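Search this notebook
Enter keywords

June 7, 2026
Kitchen, second floor - refrigerator and dispenser
Entry by Selim Çetinkaya. Copied to Melahat Tuncer and Thiện Bạch.

The refrigerator in the shared kitchen was inspected following two written remarks in the kitchen book. The first concerned a slow flow at the water dispenser, the second a mark on the floor in front of the door. The appliance is entered in the inventory as item 2179 and was transferred from the Yurt building in November. The papers that came with it do not include a user manual, and a request for one has been sent to Miklós Győri.

The flow was measured with the kitchen jug and a stopwatch. In the first run, 317 ml was collected in thirty seconds. The shut-off valve behind the appliance was found to be half closed. It was opened fully and the measurement repeated over the same period, giving 945 ml. No other adjustment was made between the two runs. The valve should be left as it now stands, and anyone closing it for work on the supply is asked to write this in the kitchen book.
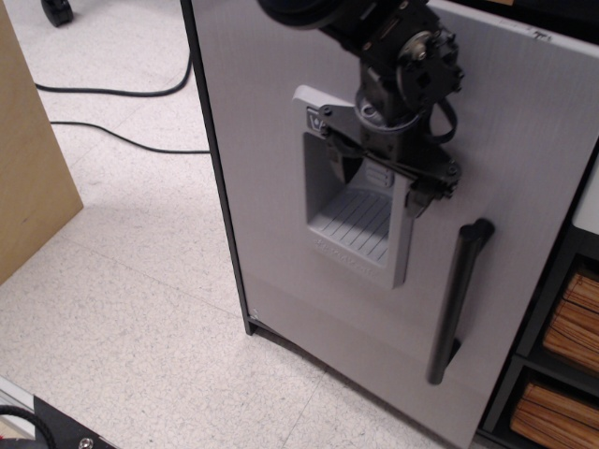
Cleaning of the dispenser has until now been left to whoever noticed that it needed doing. From this entry onwards it is assigned to the weekly kitchen duty, beginning with Ayten Tuncer. The front panel and the black handle are to be wiped with a damp cloth and dried. The tray at the bottom of the recess is ribbed, and a flat cloth passes over the grooves without reaching into them; the small bottle brush kept under the sink is to be used, worked along the grooves. Scouring powder is not to be used on any part of the plastic. The Fakell descaler may be applied to the tray only, diluted as stated on the bottle, and rinsed off afterwards.

The mark on the floor was examined separately. It was dry to the touch and came away with warm water and a little soap. A sheet of kitchen paper was laid under the front of the appliance and left overnight, and showed no damp patch in the morning. The remark is kept open until the same check has been made once more.

Outstanding:
- Filter: type not known. Thiện Bạch to ask Bellik whether they hold a suitable one - no order to be placed before the manual has arrived.
- Descaler: one bottle left, to be added to the next Jilham order.
- Second paper check under the appliance: S.Ç.
- Duty list by the door to be amended: M.T.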